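Naltlow — wiping and scrubbing chores in simulation

Data card and notes for users
Last edited 2023-10-31 by Konrad Tanner

What is in this release

Naltlow is a set of simulated episodes in which a two-finger gripper works with soft things on a table. We made it to look at one small question: can a machine do the boring part of kitchen cleaning yet? My short opinion is no, but the part where it fails has moved. Two years ago it failed at finding the cloth. Now it fails mostly at keeping hold of it in a useful way.

The release has 13 task types. Each task type has 100 episodes. Every episode comes with the wrist view, the joint positions, the gripper opening and a line of text which says what was asked.

Why soft things

Rigid objects are well covered by other people, and we did not want to repeat their work. A cup stays a cup when you squeeze it. A pad or a cloth changes its shape with every touch, and the policy must decide from a new outline each time. Samina Bhutto proposed this focus in July after she tried to use our older policy, Predness, on a dish cloth. It closed the fingers very exactly on the place where the cloth was before.

Chores, and how we judge them

Wiping a table: usable, if the table is clear. Corners are still poor.
Picking up a pad lying flat: good in simulation. On the real arm it depends very much on the surface.
Turning a pad to its other side: poor. The policy often lets go too early.
Folding a cloth in two: sometimes acceptable, but I would not put the result in a drawer.
Wringing out: not included. Our simulator has no water, and I think it would be dishonest to imitate it.

An episode is counted as a success when the final position is correct for 2 seconds. This rule is strict for folding and maybe too kind for wiping, because it does not look at how much of the surface was covered. Benoît Chevalier is working on a coverage score. Please do not compare wiping numbers between papers before it is ready.

Known problems

1. The contact model is soft. Up to 40 episodes have the pad passing slightly through the table at the moment of release. They are marked in the column "contact_warning" and you can filter them out.

2. Light is even in all episodes. A policy trained only on this data will be surprised by a kitchen window.

3. Text instructions are in English only, written by two people. Pushpa Bhatt corrected the grammar, but the style is still narrow — for example we nearly always say "pick up" and almost never "grab".

4. Soft pads bend in the wrist view, and the gripper body hides their lower part. The dark green one on the pale wood table has a straight top edge but curved sides. If you fit a rectangle to it, the grasp angle will be wrong. Use the mask from the simulator for training, and the outline only for checking.
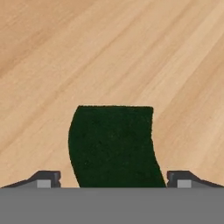 Use and contact

You may use the data for research and teaching. For use inside a product, please write first to Finbarr Keane. Reports about wrong labels are welcome, with the episode number and the name of the task type.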